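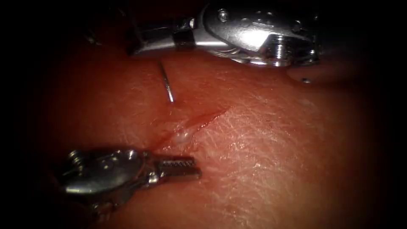 Needle parked in the tissue, both drivers clear of it. A good moment to cut an episode in two.

How to split suturing demonstrations into subtasks without losing a month

If you train a policy on whole suturing demonstrations, it will learn to do something that resembles suturing from across the room. Up close it mostly waves. We got much better behavior once we cut each demonstration into short pieces and trained on those, and this page explains how we do the cutting. It assumes you have synchronized video and arm kinematics already. If you don't, close this tab and go fix that, and I'll see you in January.

Our tool for this is called Idari. It's a small labeling script with a timeline and a great many keyboard shortcuts, two of which are useful.

Step 1. Decide what counts as a boundary

Pick events you can see in one frame and confirm in the kinematics. "The operator starts to think about the next move" is a lovely event, but you'll never get two people to agree on it. The ones we kept are first contact with the needle, needle entry, release, regrasp and needle exit.

Release is the one to get right. In the still at the top, the needle stands in the tissue just off the upper left end of the incision, and neither instrument is touching it. The lower driver's jaws are slightly open with nothing in them. A frame like this belongs to neither the drive nor the regrasp, so we give it its own label, "parked." Before we had that label, our annotators put these frames wherever they liked, and the policy learned to hesitate in 19 different ways.

Step 2. Find candidates from the kinematics

Run the jaw angle and tip speed of both arms through the detector. It flags any point where a jaw opens past your threshold while the tip is slow. Set the threshold low. Deleting a false candidate takes one keystroke, and finding a missed one takes an afternoon and some of your goodwill.

Don't trust jaw angle by itself. Open jaws tell you the jaws are open. They say nothing about where the needle is, and it may well have left with the other arm.

Step 3. Check each candidate against the video

Go through the flagged frames and accept, shift or delete. Look at the gap between the needle and each instrument. Steel against steel under a bright light is hard going, and the needle's upper end often sits very near a shaft without touching it, as it does in our still. Step a few frames either way before you commit. If you still can't tell, mark it "unsure" and move on. We drop those from training, and the model has never complained.

Rami Khalaf did the first 2,000 candidates alone, which I don't recommend to anyone with hobbies. We now have two people label every episode – separately, in different rooms if possible – and settle the differences afterward.

Step 4. Pad the segments

Cut exactly on the boundary and the policy never sees how a subtask starts. Let neighboring segments overlap a little. Too much overlap and the end of one teaches the start of the next, so you get an arm that releases the needle and then immediately wants it back. We tune this by eye, and the methods section will word it differently.

Step 5. Train and chain

Train one policy per subtask, then a small classifier that picks which one runs. Feed the classifier the parked frames generously. It needs to know that a needle with nothing holding it is a normal state of affairs and no cause for a lunge.

Known problems

Long parked stretches swamp the classifier, so trim them. Blood on the tissue changes how the needle's entry point looks, and candidates there deserve a second look. The export button only works if you've saved first. It won't mention this.

Last updated 9th May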